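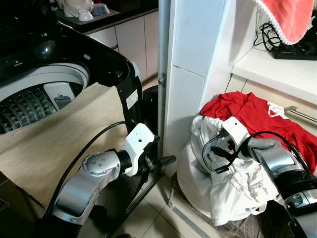

How to wash a heavy throw or blanket in a top loader

Laundry > Bedding & Big Stuff

Every winter I pull the big throws off the couch and promise myself I'll take them to the laundromat in Flurndale, where the machines are the size of a garden shed. Every winter I look at the price per load and decide my own washer will cope. It mostly does, provided I behave myself. What follows is the method I've settled on after ruining two blankets and flooding the laundry once.

Before you start

Find the care tag. If it has been cut off because it was scratchy (guilty), assume cold water and a gentle cycle. Wool and anything with a backing that crackles when you scrunch it should go to someone with insurance.

Next, look up your washer's load limit. Mine is good for 7 kilos, a figure that refers to dry weight and was presumably arrived at by people washing hankies. Weigh yourself on the bathroom scales, then weigh yourself holding the blanket. Subtract. Try to think only about the second number.

Step 1. Shake it out
Take it outside and give it a proper flogging over the clothesline. Dog hair that goes into the machine doesn't leave the machine; it moves to your black trousers.

Step 2. Treat the marks
Dab a little liquid detergent on anything suspicious and leave it while you have a cuppa. Scrubbing will give you a clean patch with a bald spot in it.

Step 3. Load it loosely
Lower the blanket around the sides of the drum in a ring. Don't fold it into a neat square, however well you were brought up. A folded blanket is a brick once it's full of water, and it will sit on one side and make the washer walk.

Step 4. Go easy on the detergent
Half the usual dose. I use Pralen liquid, which comes with a cap big enough to bathe a budgie in, and I fill it to the lowest line. Skip the fabric softener, particularly on anything fluffy.

Step 5. Choose the cycle
Cold, gentle, highest water level, extra rinse. If there's a bedding setting, use that.
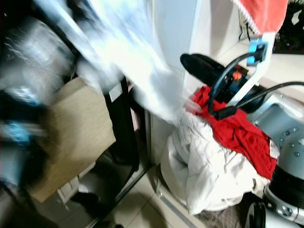

Stay within earshot for the first spin, too. If you hear thumping, pause the machine, wait for it to stop completely, and shuffle the load around by hand. It will be heavier than you remember. A second spin on its own takes a surprising amount of water out and saves you hours on the line.

Step 6. Dry it properly
Drape it across two or three lines so the weight is shared, and flip it at lunchtime. In November that's a one-day job at my place. In July, start at 8 am and keep your expectations modest. Sheets can go on the leftover line, where they'll dry in the time it takes to hang the throw.

Don't put it away until the thickest hem feels dry. Mine got stored slightly damp one year and came out smelling like a footy bag.

Filed under: laundry, blankets, washing machines
1624 shares | 7 comments
Contact us | © Drudeck Home Notes | Back to top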